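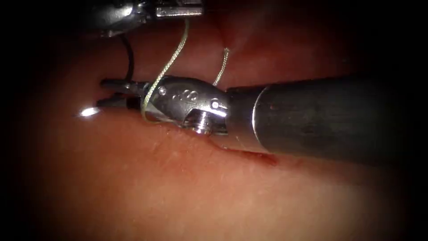

Two instruments at work over the tissue, one coming in from the right and one from the top left.

How to Host a Watch Party for a Two-Night Premiere

I have been having people over for TV premieres for years now, and the two-night kind is my favorite (and the most work!). You get everyone together, the first half ends on some awful cliffhanger, and then they all come back the next evening with theories. We did it in May for Vernine, the space station drama, and I wrote down what went well so I could pass it along.

Step 1. Ask people to both nights at once. My friend Gorazd only invited folks to night one of Gamus, and half of them watched the ending at home without him. Put both evenings in the same message, along with the start time where you live. Those "9/8 Central" listings trip somebody up every single time.

Step 2. Check how you're going to watch. If it's on a regular channel, tune in the day before and make sure the picture comes through. If you're using an app, sign in early and run the update, which always seems to want doing five minutes before the show starts.

Step 3. Make a little refresher. For a brand new show you can skip this, but for a returning one I print a single page with the main characters and where we left them. Keep it short, and please don't put spoilers on it from the trailers. Some of us avoid those on purpose.
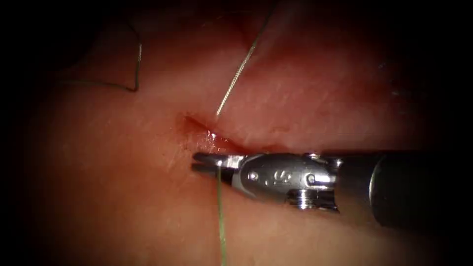 The jaws slightly open, just below the incision.

Step 4. Plan food that can be eaten in the dark. I love a big pot of chili, but bowls and a dim living room don't mix, and my rug can tell you all about it. Now I do sliders, popcorn and cut fruit on night one, then save the sit-down supper for night two and serve it an hour before we start.

Step 5. Decide on the talking rule. Ours is that you hold your questions for the commercials. If you're streaming without any, agree to pause 2 times an episode so people can stretch, refill their drinks and ask who that man in the gray coat was.

Step 6. Between nights, have everybody write down one guess and drop it in a jar. Read them out loud when the second part is over. My cousin guessed the captain's secret in Vernine almost word for word, and we still hear about it at Thanksgiving!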